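FOR IMMEDIATE RELEASE

Petridis Learning Publishes Free Fraction and Decimal Materials for Grades 3 Through 6

BRULON, 16 October 2026 – Petridis Learning, a publisher of printable classroom materials, today announced the release of the Skodura Fractions Collection, a set of 52 printable lessons for elementary and middle school teachers. The collection may be downloaded free of charge by any teacher, tutor, or homeschooling parent.

The Skodura Fractions Collection covers equal parts, fractions on a number line, equivalent fractions, comparing and ordering, mixed numbers, the four operations with fractions, and the link between fractions and decimals. Lessons are grouped into seven units. Each unit opens with a short review of earlier skills and closes with a two-page check that teachers may use for a grade or for practice.

All pages print in black and white on standard letter paper. Answer keys are kept in a separate file so that student pages can be posted to a class website without them. Each lesson is planned for 30 minutes of class time and includes one teacher page, one guided practice page, and one page of independent work. Word problems are written at or below grade level in reading, and a version with larger type is supplied for every student page.

Petridis Learning prepared the collection with the Jurkonau School District, where draft lessons were used by 800 students during the last school year. Teachers in the district returned written comments on each unit. As a result of those comments, the unit on unlike denominators was divided into shorter lessons, and extra number lines were added to the pages on mixed numbers. Several drafts of the division lessons were withdrawn and rewritten with area models placed before the written method. 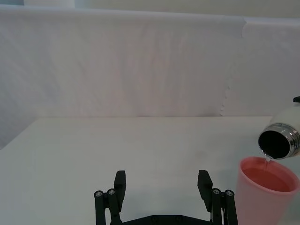

Can the lessons be used alongside a math textbook a school already owns?

The collection is meant to work with any textbook. Units may be taught in a different order, and single lessons may be pulled out for review, small groups, or homework. A topic list at the front of each unit helps teachers find the pages that match the chapter they are teaching.

Teachers may make as many copies as they need for their own students. Schools and districts may place the files on an internal server or learning platform. The files may not be resold or posted for public download on other sites. Requests to translate the lessons should be sent in writing to the Petridis Learning office in Brulon.

A second group of lessons, on ratios and percents, is scheduled for release in January. It will follow the same page layout and will be offered under the same terms. Teachers who wish to review draft pages from the second group may add their names to the reviewer list on the Petridis Learning website.

About Petridis Learning

Petridis Learning publishes printable math and reading materials for kindergarten through grade 8. The company is based in Brulon and sells its materials directly to teachers and schools.

Media inquiries: Petridis Learning, Office of Communications, Brulon

###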